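Notes, investor evening, Iromwood room, 7pm start
Toivo Rantala

Phone off. Water. Don't rush the first bit like last time.

Open: who here sold something this year and wished they hadn't? Wait for hands. Then who bought something and wished they hadn't. Same hands usually.

Tonight = position size. Not price calls. Someone will ask for a price call anyway, say at the end.

My own numbers first, people relax when you go first.
- Borkero, bought at 14 dollars, small lot, felt clever
- went up, bought more, then more again near the top
- average cost ended up miles above where I started
- sold most of it on the way down in September
- loss on that one trade: 748 dollars. Not ruin. But it was a third of what I'd put aside for the whole year

Pause there. Let them do the maths.

Point: the first purchase was fine. The adding was the problem. No rule for adding, so the rule was "I feel good today".

SLIDE 2 - the three lots on the chart. Point at the second one. Everybody laughs at the third, but the second is where it went wrong.

What I do now. Keep it plain.
Decide the total before the first buy. Write it on paper, or in a note on the phone, whatever, just somewhere you can't fudge it.
Split it in parts. I use four. Five is fine. Two is too few for me, others like it.
Next part only goes in at a level I wrote down beforehand. If price never gets there, money stays in the account. That's allowed!!

Question that always comes up: what about averaging in every month? Different thing. Good thing, for most people. Set amount, set date, no chart. Say this clearly becuase last time two people thought I was against it.

SLIDE 3 - Destano, weekly candles
Long flat stretch, then the jump. Go slow here.
Weekly close above 230 was my level. Not a touch, a close. It touched twice mid-week and fell back both times. I waited, hated waiting.
Third try closed above. Second part went in at the open of the next week.
Missed some of the move. Fine. Show what the missed part cost next to what the two false starts would of cost. (check this slide, the colours were swapped at rehearsal) 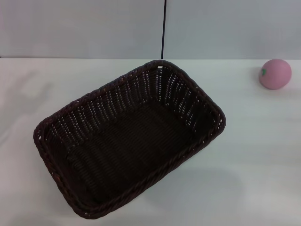

Stops. Short section, don't get dragged in.
Mine go under the last weekly low, and I size the trade from the stop backwards. Distance to stop, how much I can lose, divide, there's your size. Do the sum on the whiteboard with easy numbers.
Wide stop = smaller position. People do it the other way round. I did for years.
Thin markets overnight, stop may fill lower than you set it. Say it once, move on.

Fees. Ask who knows what they paid in total last year. Mine was 987 dollars across both accounts, didn't beleive it when I added it up. More than the Borkero loss. Nothing on the chart shows you that.

If time: Peltonen spreadsheet, show the first tab only. Skip the tax tab, it's a mess and rules differ by province anyway. Tell them to ask their accountant.

If no time: skip straight to questions.

Likely questions
- borrowed money? No. I don't, won't show how.
- which exchange? Won't name one. Look at withdrawal fees, try a small withdrawal before you send the rest.
- where's Destano going? I hold two parts of four, next level is written down, not reading it out.

Not advice, say it at the start AND at the end. Forgot the end one last time.

Finish by 8.15, room has to be locked at half past. Sign-up sheet by the door for the spreadsheet link.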